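Section 7. Fitting and setting out the drawer dividers

Last updated: August 2023

Read this section before you take anything out of the box. The leaflet that comes with the Prisalum divider set says it fits any drawer and needs no tools. We have fitted it in the Dullton flats, where all the kitchens have Sangkhawat drawer boxes, and neither claim held up well. The steps below are the ones we use. Where they disagree with the leaflet, follow these.
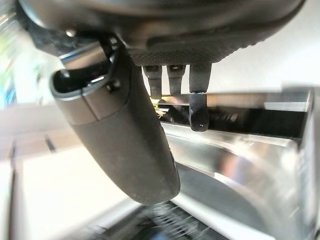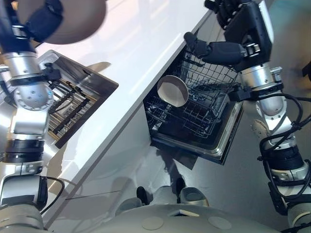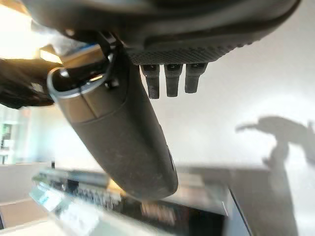
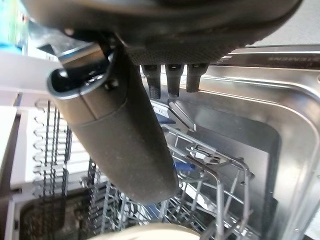
Do the dividers need to be screwed down?

Screws are only needed in the deep pan drawers. In a shallow drawer the end clips hold well enough, provided the rails have been cut to the right length and the liner is flat underneath them.

7.1 Before you start

You will need a tape measure, a pencil, a fine-toothed saw, a sheet of medium sandpaper, a cross-head screwdriver and a damp cloth. The leaflet lists none of these. It also suggests you can fit the set with the drawer still full, by "working round the contents". We would like to see someone try.

CAUTION: Empty the drawer completely, and take knives out first. Put them somewhere you won't lean on.

7.2 Measuring

1. Pull the drawer out to its full stop.
2. Measure the inside width at the front, then again at the back. Write down both.
3. Use the smaller figure. If the two differ by more than 2 mm, check the drawer front is done up tight before going further. A loose front will give you a different answer each time you measure.
4. Measure the inside height from the base to the top of the side wall.
5. Take 20 mm off the height. Anything that stands taller than this may catch on the drawer above.

NOTE: Ignore the "small / medium / large" chart on the box. The sizes in it seem to be for the outside of the drawer, and the leaflet doesn't say either way.

7.3 Cutting the rails

1. Mark the rail in pencil on all sides.
2. Saw slowly on the waste side of the line.
3. Try the rail in the drawer before sanding. It should slide in with light pressure from one finger at each end.
4. If it bows, it's too long. Sand the end and try again. Don't force it and hope it will settle, whatever the leaflet says about the material "relaxing into place". Ours stayed bowed.
5. Wipe away the dust, including under the side walls where the runners are.

CAUTION: Don't saw over the open drawer. Dust in the runners makes them stiff, and Sangkhawat will not treat that as a fault.

7.4 Laying the liner

The liner is sold as an extra. It does stop the rails creeping, so we use it, but it's ordinary rubbery mat and any brand of the same thickness will do.

1. Cut the liner slightly smaller than the base on every side.
2. Lay it in and smooth it from the middle outwards.
3. If a corner curls up, trim it.

Do not glue it. You will want to lift it out and wash it.

7.5 Fitting the rails and dividers

1. Push an end clip on to each end of the first rail. The clips are handed, although they look the same. The small ridge faces up.
2. Lower the rail in at a slant and straighten it until both clips touch the walls.
3. Repeat with the second rail.
4. Drop the dividers into the slots between the rails. Leave them loose for now.
5. Close the drawer gently, open it again and see whether anything has moved.
6. For a pan drawer, fix each clip with the screw supplied. Stop turning as soon as the head is flush. The holes strip easily.

NOTE: The box says each rail will carry up to 10 kg. We have no idea how this was worked out and have not loaded one anywhere near it. Keep heavy pans flat on the base.

7.6 Setting out

Prisalum's planning sheet shows a drawer for every kind of spoon. It makes a lovely picture and would need a bigger kitchen than any in Dullton. Start from what gets used at the hob and the sink, and put those things in the drawers nearest to each.

1. Sort what came out of the drawer into daily things and the rest.
2. Give the daily things the front half.
3. Set the dividers to suit the widest item in each row, with room for your fingers.
4. Use the kitchen for seven days before you change anything.
5. Move whatever has annoyed you.

Leave one row empty if you can. It will fill.

7.7 Oiling wooden dividers

This step applies to the bare wood set only. Prisalum recommends Purum oil and claims it makes the wood "self-cleaning". It doesn't. It does slow down staining, and so does plain food-safe mineral oil.

1. Take the dividers out and rub on a thin coat with a rag.
2. Leave them standing on edge overnight.
3. Wipe off whatever is still sticky.

CAUTION: Oily rags can heat up and catch fire when bundled together. Spread them flat outdoors to dry before they go in the bin.

7.8 If something is wrong

Drawer won't shut fully: a divider is standing proud. Go back to 7.2, step 5.

Rail slides about: it was cut too short. The leaflet's advice to pack the gap with card works until the card gets damp. Order another rail.

Clip snaps: spares are kept in the store. Ask Theerawat Prasertsri, and bring the broken one so he can match it. The pattern changed in December and old clips do not fit new rails.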